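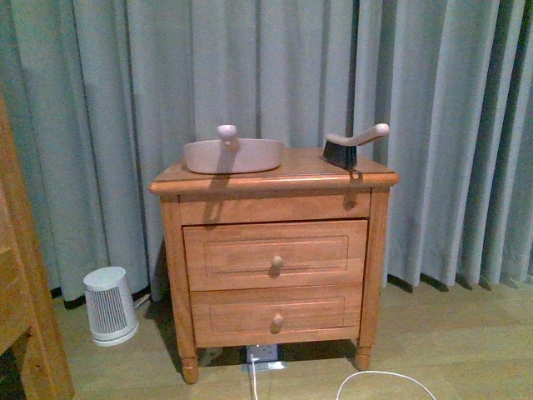
How to Dust and Clear a Wooden Nightstand

A bedside table picks up more dust than most furniture because it stands right by the bedding and the curtains. I do ours every couple of weeks, and the whole job takes 30 minutes with the drawers included.

You will need a small brush and dustpan, two soft cotton cloths, a little dish soap, and paste wax if the finish looks dull. I use the Hotska wax, but any clear furniture wax will do.

Step 1. Clear the top

Take everything off and put it on the bed or in a box. Pull the curtain away from the back edge and shake it out now, before you clean the wood.
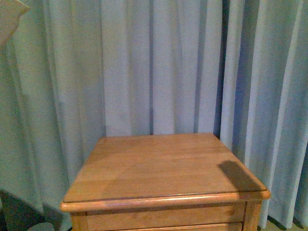
The nightstand with nothing left on top.

Step 2. Sort what you took off

Small things that have strayed from other rooms go back where they belong. In our house that means toys more than anything. I spread a checked cloth to sort on so the little pieces don't roll away.

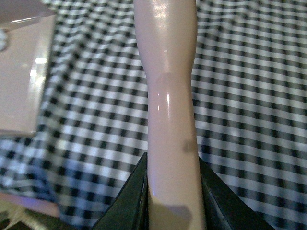
Pink plastic over the checked cloth.

Hard plastic toys can be wiped with a damp cloth and a drop of soap. A scuff that won't wipe off will often come away with a melamine sponge – rub lightly, as it dulls shiny plastic.

Step 3. Brush, then wipe

Start at the back edge of the top and brush along the grain toward you. Hold the dustpan just under the front edge to catch what falls. Go over the drawer panels next and get into the corners of the molding, then around the knobs.

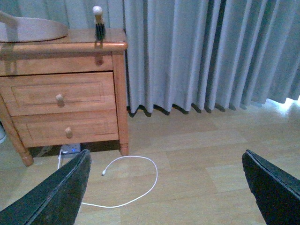
Turned feet need a bit more care. Dust packs into the grooves, and a dry brush gets it out better than a cloth. Move any cable on the floor to one side first.

Wring out one cloth until it barely feels damp and wipe with the grain. Dry with the second cloth right away. If you are waxing, wait 40 minutes, put on a thin coat and buff it. I last waxed ours in August and it hasn't needed it again.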